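Section 4. Setting Up the Visitor Demonstration

This section covers the hat-and-stand demonstration used at open days and group visits. It assumes that the hand-held gripper has been assembled as described in Section 2 and that the recording computer is already working. If you are showing the Skesum arm as well, read Section 5 before the visitors arrive.

The steps were revised after the Bullidby open day on 22 November 2025. Older printed copies leave out the practice run and should be thrown away.

4.1 Preparing the table

1. Clear the demonstration table and wipe the white surface. Scuffs don't matter, but crumbs and tape ends do.

2. Put the wire stand on the table with its base lying flat. Leave enough room beside it for a hand and the gripper to pass without touching the rod.

3. Check both finger pads. Press down any lifted corner. Replace the pad if the corner won't stay down.

4. Open and close the gripper ten times with nothing in it. The fingers should meet evenly along their faces.
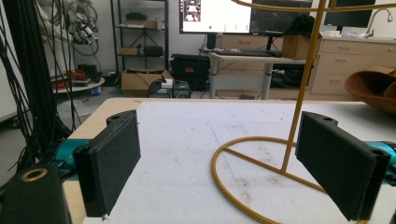
5. Start the Garkilik recorder and set the session name to VISIT. Sessions without this name go into the main set and have to be pulled out by hand later.

6. Check that there is at least 50 GB free on the recording disk. A full afternoon of visitor turns fits in that space.

7. Set the viewer window to 85 percent zoom. At 100 percent the status bar drops off the bottom of the smaller monitors.

Note: The recorder keeps the last session name it was given. Check it again after any restart.

Caution: Keep visitors on the open side of the table. Cables must not cross the path they use to walk up or leave.

4.2 Practice run

Do one full practice run before the doors open.

1. Lay the hat on the table, crown up.

2. Bring the gripper in low, with one finger under the brim and the other above it.

3. Close the fingers until the fabric is held, then stop. Squeezing harder only bunches the brim.

4. Lift slowly, move the hat over the stand and lower it. Open the fingers fully before pulling away.

5. Stop the recording and play it back. If the hat is out of view for most of the lift, start from farther back and try again.

Soft hats take more practice than stiff ones. The brim folds when it is lifted from one side, and the crown swings a little behind it. Let it settle before moving toward the stand – most dropped hats come from hurrying this part.
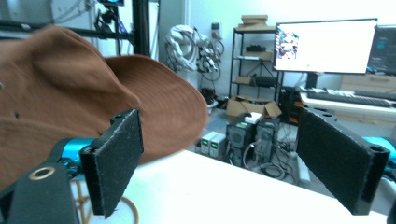

Can a visitor use the gripper without training?
Adults and older children can, after watching one turn by the operator. Stand next to them for the first lift and be ready to take the weight of the tool.

4.3 Running visitor turns

1. Show one complete turn yourself and say what you are doing as you go.

2. Hand over the gripper with the fingers open.

3. Allow two tries per person. With a long line, allow one.

4. Reset the hat and stand between turns.

Caution: If the Skesum arm is powered, keep visitors outside its marked area, including while it is standing still.

4.4 Closing down

End the session in the recorder before you shut down the computer. Fill in the McIntyre visit sheet, put the gripper back in its case with the fingers open, and enter any worn pads in the parts log. Pads are due for replacement after 200 turns whether or not they look worn.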